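Fesis opens Iria rental plan to small kitchens and shops

Anyone who has ever run a small food business knows how much of the day disappears into moving things from one place to another, and that is the part of the job Fesis says it would like to take off your hands. The company announced Friday that Iria, its two-armed helper robot, can now be rented by the month in Gitmont, with no long contract and no need to have an engineer on the payroll.

Until now the only way to get an Iria was to buy one outright, which put it well out of reach for the corner grocers, lunch counters and church kitchens that have been asking about it. Under the new plan a customer pays $2,000 a month. That covers the robot itself, delivery, setup and 2 days of training on site, plus phone help during business hours. Software updates come along with it, and Fesis says renters will get them at the same time as owners do.

There is a one-month minimum, and after that you can send the machine back with a week's notice. Shops that would like to share a unit with a neighbor are welcome to do so, as long as both addresses are on the agreement – a nice touch, we thought, for a street like Ruddock, where half the storefronts already borrow each other's hand trucks.

The rental version handles what the company calls "counter work." That means picking up and setting down produce, jars, boxed goods and light dishes, putting them where you have shown it they belong, and going back for the next one. It will not cook, it will not use a knife, and it is not meant to lift heavy crates off a truck. Fesis was quite open about this when we called, and also about the fact that Iria takes its time. A person in a hurry will beat it to the shelf every time, and if your lunch rush is the problem you are trying to solve, this may not be the month to sign up.

Soft fruit is the job most people ask about, and understandably so, as it bruises if you look at it wrong. The hand has two fingers, and the staff setting up your robot will adjust how firmly they close for the things you sell.

Fruit work, at counter height: Iria's hand in among the bananas, with jars of dry goods at the back of the table.
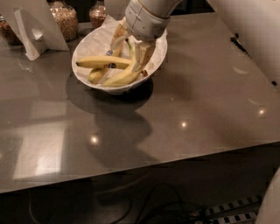
How to sign up

Applications are open now through the Fesis office in Gitmont, and the first rentals go out in November. You will need a level floor, a regular wall outlet and a clear space beside the counter where the robot can stand. Somebody from the company will come by beforehand to look the place over, free of charge, and it is well worth having your busiest employee there for the visit – they will have the best questions. A short demonstration is also planned at the Ruddock Street market hall on Friday at 10 a.m., and everyone is welcome to drop in.

Comments (3)

marketmom: Would love this for restocking, but two grand a month is a part-time paycheck in my shop. Any word on a weekly rate for the holidays?

R_on_Ruddock: We might go in on one with the bakery next door. Does sharing mean we each pay for training or is it one fee?

pearsandplums: I'll be at the demo and I'm bringing peaches. Bananas are the easy ones!

Related items

Ruddock Street market hall extends Friday hours
Gitmont grocers try shared deliveries
What to ask before you rent kitchen equipment
Fesis moves into larger Gitmont office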